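I've had the Sestex handheld gripper kit for two weeks now and people keep emailing me about it, so I'm just going to write the whole thing up. It's 30th July, it's too hot to do anything useful, and I have a big iced coffee.

Quick background if you're new: I've been trying to teach my secondhand arm (his name is Ivo, don't ask) to do boring household stuff. Up to now I did that by dragging him through every move with a joystick, and it is miserable. A simple pick takes me forever and I end up with recordings that look like someone trying to park a truck. The idea behind the Sestex kit is that you skip the arm completely while you're collecting. You hold a gripper in each hand, do the chore yourself, and the software turns your hand movements into something the robot can learn from later.

The kit costs $2,110 for the pair, straight from Manen, who handle the orders over here. That's a lot! I went back and forth on it for most of July and finally Kirsty Drummond talked me into it (she has had hers since the spring and sends me videos of folded towels at all hours). You can also rent a set for $600 a month, and if you only have one project in mind I'd look at that first.

Setup was easier than I expected. Charge nothing, plug in, open the app, wave the things in front of you until it says it's happy. The printed guide is five pages and two of them are about warranty. The one thing it skips is that you should do the calibration standing in the same spot where you plan to work. I did mine in the kitchen, walked to the other room, and got garbage until Jonatan Isaksson set me straight on the forum.

The task I picked was the bag. Grab the strap with one side, steady the body with the other, work the zipper, put it all back. I figured if the grippers could deal with a floppy strap they could deal with most of my house.
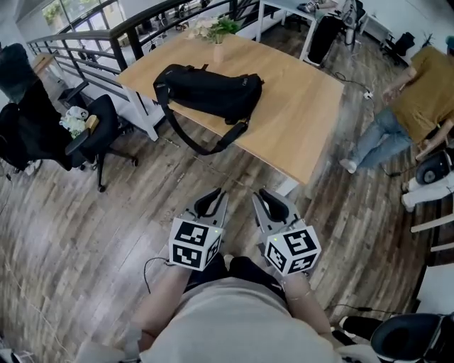

*Both grippers open, and the black bag up next.*

So, how do they feel? Pretty good! The rubber pads on the fingers are grippy enough that I stopped squeezing so hard after the first day, and my hands thanked me. The zipper pull took some practice — you have to come at it from the side — but the strap was fine almost right away. What I really love is how quick it is. I can do a run, reset, and do another one before I'd have even gotten Ivo into position the old way.

The patterned cubes behind the fingers are how the tracking works, and they're also my main complaint. They stick out. I kept bumping them into each other whenever both hands had to get close together, and if you turn your wrist far enough the tracking loses one and the app makes this sad little honk. You get used to keeping your wrists flatter than you normally would, but then you're doing the chore a bit like a robot yourself, and I thought the whole point was to move like a person.

The other complaint is the cable. I want wireless! I've stepped on it, I've caught it on a chair, and once I yanked the plug out in the middle of my best run of the day. Ulla Kiiskinen tapes hers along her arm and swears by it. I tried that and lost some arm hair.

Support has been great, though. I wrote in with a question about the export format and got a real answer from a person in Honkanen (that's where their office is) the same afternoon, with a little script attached that fixed it.

As for whether Ivo has learned anything... sort of? I trained him on my first batch and he'll go for the strap and lift it most of the time. The zipper he just pets. I think I need more runs with the bag turned different ways, because I got lazy and kept putting it back in the same spot.

If you're already deep into this hobby and sick of the joystick, I'd say go for it. If you're still deciding whether you even want an arm in the house, rent first. I'm keeping mine, and I'm going to try the dish rack next, so send me your tips for wet plates if you have any.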